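How to set up a safe bench for a robot arm (the way we do it at Firnby)

I get asked for our bench rules often enough that I've finally typed them up. They started life as a sheet of paper taped inside a cupboard door, and they've been scribbled on so much that I could hardly read them any more! They suit a single arm on a table, handling light everyday things: bags, boxes, cups, that sort of stuff. If yours is lifting engine blocks, please go and read something more serious than me.

You'll need a table that doesn't wobble, a roll of floor tape, a handful of cable ties (the reusable kind, trust me), a notebook and the manual for your arm. Yes, the manual. Mine lives on the shelf next to the stop button.

Step 1. Mark the reach

Look up how far your arm can stretch and tape a line on the floor outside it. Ours reaches 840 mm, and I add a good hand's width on top for whatever the gripper might be holding. I forgot that bit the first time and had to peel up the lot. While the arm has power and the program is live, people stay behind the line. Leaning over it counts as crossing it, and so does "just grabbing my tea".

Step 2. Put the stop button where your hand goes

Stand where you'd normally stand, shut your eyes and reach out. That's where the button belongs. We had ours on the back of the table for ages, which meant reaching past the arm to stop the arm (I know, I know). Press it at the start of every session and check that everything really does stop. Then write it in the notebook, even if you feel silly doing so.

Step 3. Sort out the cables

This is the one I nag people about. Cables need enough slack for the wrist to turn all the way both ways, but every loop of slack is something that can catch on a handle, a strap or a zip. Move the arm by hand or at crawling speed to the far ends of its travel and watch the cables the whole time, not the gripper. If a cable goes tight, give it more. If it hangs near the thing you're picking up, tie it back further up the arm and go round again. Connectors deserve a tug as well, a gentle one.

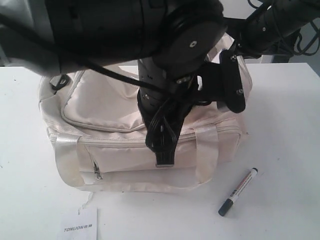
Soft things are much fussier than hard ones when it comes to all this. A box stays the shape it was when you measured it, but a bag sags, leans and shuffles about, so set your approach height from the tallest it could be and add a bit. I also decide before I start what's happening with straps, tags and zip pulls. Either they're part of the test and they stay on, or they get tucked away or taken off. Whichever it is, write it down, or you'll be comparing two different jobs next week and wondering why the numbers look odd.

Loose bits on the table get the same treatment. Pens, tape, screws, phones: if the program doesn't need it, it goes on the shelf before the run. If it's meant to be there, it goes on the setup sheet with everything else.

Step 4. Do the slow run

First run of anything new is at a crawl, one hand by the button. We do 2 clean slow runs before turning the speed up, and if you change anything at all (new object, new gripper fingers, table nudged) you go back to slow. People grumble about this at our Vultcombe workshop. They still do it.

Step 5. Keep a log you'll read

I've tried fancy spreadsheets and I always drift back to one line per session: date, program, object, stop button checked, anything weird. "Anything weird" is the useful column. Run 313 of ours just says "funny click at wrist", and that click was a screw working loose, which we'd never have traced without the two notes before it.

Every 24 sessions I go round with the right size of key and check the mounting screws, then look along each cable for rubbed patches. Takes me less time than making a cuppa. Anything with a nick in it gets swapped that day, so keep a spare set of whatever cables your arm uses in the drawer.

Last updated 2024-01-22. I've added the bit about moving the floor tape when you fit longer fingers.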